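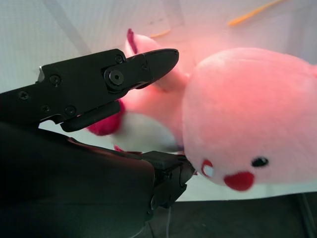
The plush that wouldn't leave the table

I have a rule about tables, and I've been breaking it since October. The rule is that toys live on the shelf and dishes live on the table, and it worked beautifully until Sodano moved in.

Sodano is a pink plush. I call him a pig, my friend Lakshmi Kulkarni calls him a beaver, and we've stopped arguing about it (mostly). I bought him at Caklow, the secondhand place by the bus station, on a day when I'd gone in for plates. I came out with him under my arm and the plates in a bag, and I guess that set the tone, because he's been mixed up with the dishes ever since!

If you're a minimalist, look away now. I like a white table with just a few things on it, all soft colors, nothing matching. A pale blue mug. A purple plate. Something round and striped that has nothing to do with eating.
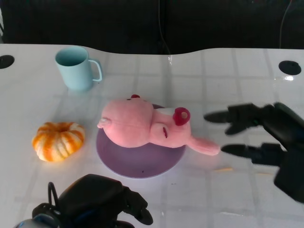
Lakshmi thinks the purple plate is too much and would swap it for gray in a heartbeat. I'm keeping it. Pink on purple makes me happy before I've had any coffee, and on a white table you need one color that's a little bit wrong. The striped pumpkin is staying out too, even though it's December 28, 2021 as I write this and the neighbors have had their lights up for weeks.

White bowls are where I go plain. I've tried patterned ones and they fight with everything – a round white bowl just sits there and lets the others talk.
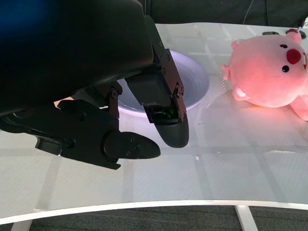

Lying down next to the white bowl, which gets along with everybody.

Sota Sasaki, who taught the set-dressing class I took over at Vukuvitz, used to make us put one soft thing in with the hard ones. A folded napkin, a knitted egg cozy, whatever you had. He never mentioned plush animals, but I've decided they count. All that glossy tabletop wants something fuzzy on it, and a face helps. People come in, see the face, and pick him up before they've got their coats off.
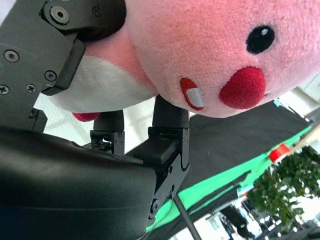
Sodano up close, with his shiny black eye and white belly.

So where does he go when there's real food coming? Onto a chair, usually. I spot-clean him with a damp cloth and let him dry overnight, and by breakfast he's back on the purple plate.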